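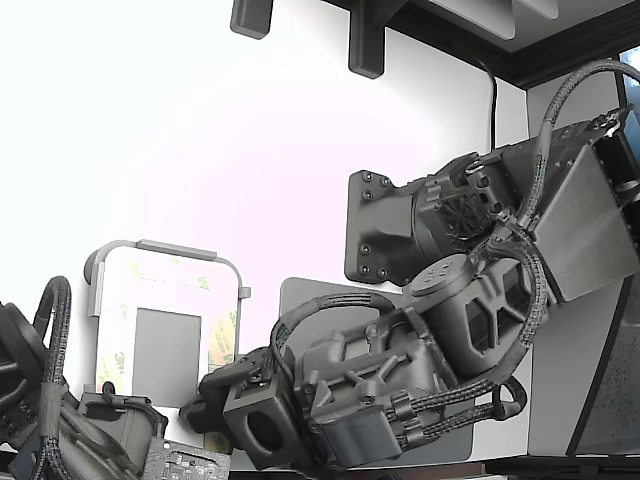
Ivone Aguiar remarked after the previous lecture that she would prefer a small set of examples she has watched herself to a large set which she only knows by its file names. I think it is a good remark to begin with, and I have changed the order of this unit a little so that we can discuss it first.

Robot Learning Laboratory, Unit 5
Gathering Demonstrations for a Learned Policy
Notes for students of the Urnley course

5.1 What we mean by an example

In the first units we used the word "example" for a pair: one input and one correct answer. For a robot arm the word has a wider meaning. One example is a whole episode, from the moment the operator starts the recording until the moment he or she stops it. Inside the episode there are many time steps. At each step we store the camera images, the joint positions, the opening of the gripper and the command which was sent.

The time steps inside one episode are very similar to each other. Therefore, when you report the size of your set, always give the number of episodes first. The number of time steps can be given after it, but it makes a small set look big.

In this unit we work with the Zokora task. It uses two arms and a roll of adhesive tape. One arm must take the roll, bring it to the middle of the bench and offer it to the other arm, which receives it and puts it down inside the marked area. The task looks easy when a person does it with the hands. With grippers it is more difficult, because a round object can turn or slide while the fingers are closing.

5.2 Before you record

Please read the whole list once before you switch on the arms.

Move both arms to the start position with the script, and do not push them there by hand.
Check that the cables can follow every joint to the end of its range. A cable that pulls on the wrist changes the motion, and the policy will learn this change too.
Look at the live image of each camera. Compare it with the reference image in the Mavby folder.
Write your operator number in the session sheet.
Record one test episode and play it back before you continue.

If a camera has been touched, do not try to correct it by eye in the middle of a session. Close the session, adjust the camera with the reference image, and open a new one. We lost a part of the data from May in this way. The camera had been turned by a small angle, each episode looked good alone, and the difference became visible only when two sessions were placed side by side.

5.3 What should vary and what should stay the same

A policy can only learn to handle the situations which it has met in some form. If the tape always begins in the same place, the policy may ignore the images and repeat one path. It will succeed in the laboratory until somebody moves the tape.

For the Zokora task we vary the starting place of the roll, its direction, and the side on which the first arm makes contact. We also change the other objects that stand on the bench. We do not vary the speed of the control loop, the names of the recorded channels or the meaning of the gripper value. In our files zero is closed and one is open. One group used the opposite convention last year and the two halves of their set could not be trained together until they were converted.

The plan for each group is 200 episodes. They should be divided between two operators, with the same number of starting places for each one. Operators have habits. One person waits before closing the gripper and another closes it while the arm is still moving. Both styles can be kept in the set, but it must be possible to separate them later, and for this the operator number is necessary.
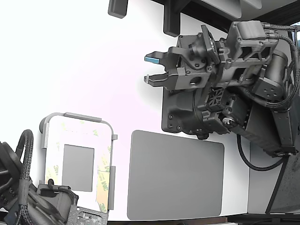
Should we delete an episode when the first attempt to grasp the roll fails?

Keep it if the operator recovers and finishes the task, and mark it as "recovery" in the sheet. Such episodes show the policy how to return from a bad position. If the operator gives up, move the episode to the folder of failed attempts. It is not used for training by imitation, but we will need it in Unit 7, when we train a classifier of success.

5.4 Quality during contact

Most of the problems in our older recordings are found in the short period when the fingers touch the object. During the free motion a small error has almost no effect. During contact the same error can turn the roll or push it away.

Practice these points before you record for the set:

Approach slowly in the last part of the path.
Wait until the first gripper holds the roll firmly before you bring the second one near.
In the handover, close the receiving gripper first and only then open the giving one. There must be a moment in which both hold the object.
Do not stop the recording at the moment of release. Let the arms move away.

A close camera near the fingers is very useful for this part, as the wide view often has the object hidden behind a gripper. When you review an episode, play the close view at half speed and look for sliding.
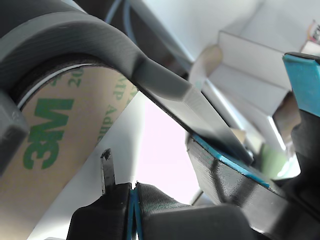

5.5 Review and labels

Each episode is reviewed by a person who did not operate the arms in it. The reviewer gives one of three labels: success, recovery or failure. If the reviewer hesitates, he or she writes a short comment in place of a label, and the group decides together. Please do not leave the field empty. An empty field is read by the Pangaribuan loader as success, and this is an old behavior that we could not change before the course.

When all groups have finished, the sets are joined, and the common set should contain some 600 episodes. Each group will train once with its own part and once with the common set.

5.6 To hand in

Send the session sheets, the reviewed episodes and one page of text by Wednesday, July 23, 2025. On the page, explain which starting places you chose and why, and describe one episode about which the operator and the reviewer did not agree. Groups that have changed a camera during the work must also include the new reference image.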